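Wokdale Community Kitchen
Pantry and Condiment Project
Progress report to the Spanos Fund
July 29, 2025

Period covered

This report covers the work done since the second grant payment. It deals with the dry store, the condiment shelves and the cooking sessions that draw on them. The equipment part of the grant (the new shelving and the second sink) was closed out in the last report and is not repeated here, apart from one small item under Spending.

Summary

The dry store has been emptied, cleaned and put back in a new order. Every jar, bottle and tin has been checked for its date. A stock list is in use and is updated after each session. The written recipe cards are behind schedule, and we are asking for more time on those. Spending is within the budget.

Dry store and shelves

When we applied, the store held donated food on whatever shelf had room. Cooks bought things we had and ran out of things they thought we had. The sauces were the worst part. Open and unopened jars stood together, and several people had opened a new jar of something while an older one was half full at the back.

We took everything out over two days and sorted it on the long tables in the hall. The full count came to 238 items. Anything past its date was thrown out, along with swollen tins, jars with sticky or damaged lids and anything with a label we could not read. Dented tins were checked one at a time, and those with a dent on the seam went too.

The shelves now run by type. Oils and vinegars are at the bottom, where a leak does the least harm. Grains and noodles are in the middle. Sauces, pastes and pickles are at eye level, in shallow trays that pull out, so that the back row can be seen. Spices are on the narrow rack beside the door. Heavy sacks are in lidded bins on the floor.

Dates and lids

Checking dates took longer than planned. Producers put them in different places – on the shoulder of the jar, under the base, along the edge of the label, or on the lid itself. The print is often small, and on lids it may follow the curve of the rim. Some codes give a date and a time with no word to say whether it is the packing date or the best-before date. This matters most for imported sauces, which make up a large share of what our cooks use.

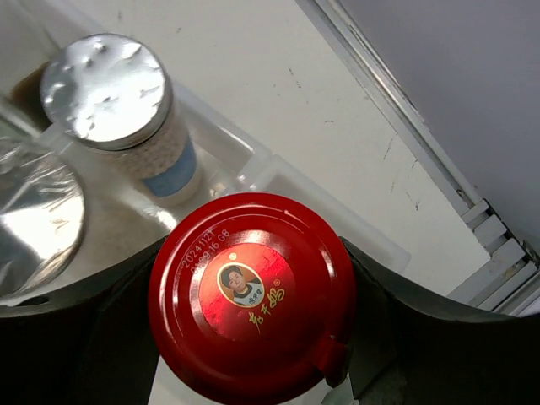
We settled on a simple rule. If a code does not say what it means, we look for the shelf life on the main label and work out the last use date from that. If there is no shelf life given, or the label is in a language that none of the people on shift can read, the jar goes in a holding tray until someone can check it. Lao Gan Ma, one of our regular chili sauces, went through the same check as the rest. The last use date is then written in marker on a strip of masking tape and stuck to the side of the jar. We tried sticking the tape on top first. Lids get swapped between jars during a busy session, and the date went with the wrong sauce, so the tape stays on the body.

Opened jars get a second strip with the opening date and go in the refrigerator if the label asks for that. There is one tray for opened sauces. A cook must look in it before opening anything new. This has been followed most of the time. It slips on evenings when two groups use the kitchen back to back, and we have put a reminder on the refrigerator door.

Stock list

The list was first kept on paper and is now kept in a spreadsheet on the kitchen laptop. The Femon stock app named in our application was dropped after a trial. It worked well enough for tins but asked for too many steps for a jar that is used a spoonful at a time, and cooks stopped filling it in. The spreadsheet has one line per product, with the number of unopened jars and the earliest date. A printed copy hangs inside the store door, and changes are written on it by hand during the session and typed up afterward.

We shop from the list now. Chili sauce, soy sauce and sesame oil are bought before they run out, and we have stopped buying black vinegar until the present stock is used.

Cooking sessions

Sessions have run every week, except for the two weeks when the hall was closed for floor repairs. Noodle dishes, fried rice and braised vegetables are the most requested. Cooks have asked for the hot sauces to be served at the table in small dishes, so that people can choose how much they want, and we have done this since the spring. It has cut down on plates sent back. It also means more small dishes to wash, and we are short of them.

Recipe cards

The cards are late. Drafts exist for most of the dishes, but the amounts still need testing at the larger batch size, and the allergen notes have to be checked against the products we really stock. Several sauces contain soybeans or peanuts, and the notes have to be right before anything is printed. We ask to move the date for this part to the end of November.

Spending

The shelf trays were ordered from Zodard and came in below the quoted price. One tray arrived cracked and was replaced at no charge. We have roughly $400 left in the storage line and would like to use it for small serving dishes and a second set of lidded bins. Please let us know if this change needs a separate form. Receipts are attached in the usual order.

Next period

Finish testing the recipes and check the allergen notes. Repeat the full date check in the fall. Clear the holding tray, which still has jars in it waiting for a reader. Replace the light over the spice rack.

Submitted by the kitchen coordinator, Wokdale Community Kitchen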